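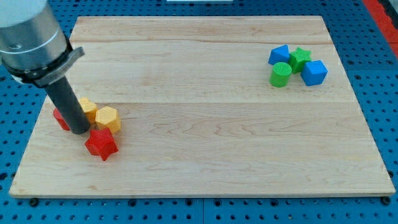 3 min read

I saw Clostach two times this month, once in the small cinema near the harbor and once at home on my laptop with headphones. I want to write about the actress Despina Olteanu, who plays the older sister, because most of my friends came out talking about the ending and I came out talking about her.

The film is slow. It tells of a family that has a ferry company, and the father (Gunnlaugur Hallgrímsson) has sold it without telling his children. They find out at dinner. In another film there would be shouting, and here there is a little shouting too, from the younger brother, but Olteanu keeps eating her soup. She asks for the bread. I have thought about how she says "the bread, please" more than I have thought about some whole films.

I knew her only from Drilleletti, the comedy series, where she was the neighbor with the loud voice. I liked her there, but the role asked for the same thing every week. In Clostach she has perhaps 36 lines of any length, and the rest she does with her shoulders and with how long she waits before she answers. When the father finally comes to her office to explain himself, she lets him talk until he has no more words, and then she offers to drive him home. The drive is shown in one long take. They talk about the price of tires.

Hallgrímsson is also very good, and I do not want to make him small. He has played many hard old men, and I was afraid it would be one more. But he makes the father a bit vain, he checks his hair in the window of the ferry, and this helped me to believe in him. His scenes with Olteanu are the best ones. His scenes with Eyvindur Egilsson, who plays the brother, are weaker. I think the writing is to blame there. Egilsson has to say what he feels in almost every scene, and then the music says it again.

About the music: it is by Ea Kirkegaard, and the first half hour is lovely, mostly low strings and something like a pump organ. After that there is too much of it. At home with headphones I noticed that there is music even under the scene in the bank, where two people are only signing papers.

The director is Elínborg Eyvindsson and this is her second long film. Her first one, Thammasiri, I could not finish. I tried on a night when I was tired, so perhaps it was my mistake, and I will try again in November when the library shows it. What she does well in the new one is rooms. I always knew where the door was and who was closest to it. In the dinner scene Olteanu sits with her back to the kitchen, and everyone who leaves the table must pass behind her. She never turns her head, except for her mother.

One more thing, for people who will see it with subtitles. The English ones lose a small joke. When the sister calls the ship "the old lady," the word she uses is also a rude word for a landlord, and the father laughs a second before he should. With the subtitles he seems to laugh at nothing. In my cinema three people in the front row understood it, and I was happy to hear them.

The cinema has it until the end of the month, only the late showing. It is the hall with the hard seats, so bring a sweater to sit on. Next time I will write about Zorkudex, which my sister has been asking me to watch since spring and which has, I am told, a very good dog in it.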